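In defence of the trackie dack
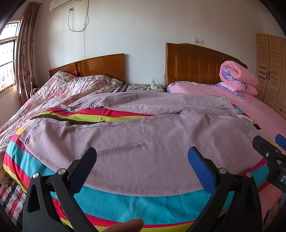 Ginevra Gatti
Columnist and reluctant ironer, Stendamdale

My mauve trackies have been on the bed since breakfast and I have every intention of getting back into them by four. I mention it because a woman at the Felgate shops told me last week, quite kindly, that she'd never leave the house in "lounge clothes", and I've been arguing with her in my head ever since (I'm winning, obviously).

I grew up in a house where you changed to go to the milk bar. Mum had shop clothes, church clothes and gardening clothes, and if the phone rang while she was in the gardening ones she'd stand up straighter to answer it. I spent most of my twenties in the same spirit, in a pair of black trousers from Lo Presti that cost me $200 when my rent was less than that. They were beautiful. They also left a red line round my middle that lasted till bedtime, and I thought that was just what being a grown woman felt like.

So when people grumble that standards have slipped, I do want to ask which standards they mean. Is it being clean? I'm clean! Is it making an effort? I've raised two kids, I've done the 451 bus into town at ten to seven for longer than I care to work out, and I've hosted Christmas for the whole mob every year but one. I reckon the effort account is in credit.

What bothers me is how lopsided the rule is. My brother-in-law goes to the pub in footy shorts, the bank in footy shorts, and once, I swear, to a parent-teacher night in footy shorts, and he's a good bloke who likes to be comfortable. His wife ducks out in trackies and she's "let herself go". Go where? She's at the chemist.

I'll give the other side one thing. There are days when getting properly dressed helps, and after Dad died it was the only thing I managed before noon. I put on lipstick and a skirt and sat in the kitchen, and I did feel slightly more like a person. If that's what proper clothes do for you every day, then lovely, wear them, and I'll tell you how nice you look and mean it.

But I had lunch at Tutetti in March, the one with the cloth napkins, in soft pants and a decent jumper, and the waiter brought me the bread same as everyone else. I had the gnocchi. I had room for the gnocchi, and for the tiramisu after it, and I walked the long way home past the Felgate shops, hoping very much to be seen.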